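An afternoon at Rivico's open day

I'd been meaning to get out to Rivico for ages, so when the invitation came round for their open day on 2022-04-11 I cleared my afternoon and caught the early train. A very friendly crew met us at the door with coffee and a plate of date slices (I had two, I'll own up to that), and then we were shown through to the demo hall.

Most of us had come for Ridden, their practice-room software for household robots. You buy a set of furnished virtual rooms, choose a task, and let your control program have a go at it before any real hardware gets near your real crockery. The standard licence comes with 205 rooms, which sounded like plenty to me, though a fellow from a rival outfit grumbled that he'd want more kitchens.

We each got a turn at a workstation, and I picked a bed-sitting room with a dining table in the middle of it. You can change the colour of nearly everything, so I spent far too long on that! The tasks are written in plain words, and mine was to have the closed cardboard box picked up without bothering the blue vase standing just behind it. There was a pen lying near the edge of the tabletop as well, and I'd have liked a harder task that used it. The wood grain looks a bit soft up close, but the shadows under the table are nicely done and I found my way around the room easily.

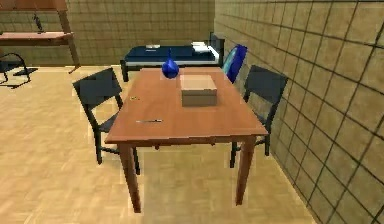 The Bivetti add-on and what it costs

After the break we had a look at Bivetti, the scoring add-on, which keeps a tally of bumps and dropped items and writes you a tidy report at the end. It's sold separately, and you need at least 4 seats on your licence before they'll switch it on for you. I thought that was a touch steep for a small workshop like ours, and I said so on the feedback card. They're bringing out a lighter version in September, so I've put our name down for the trial.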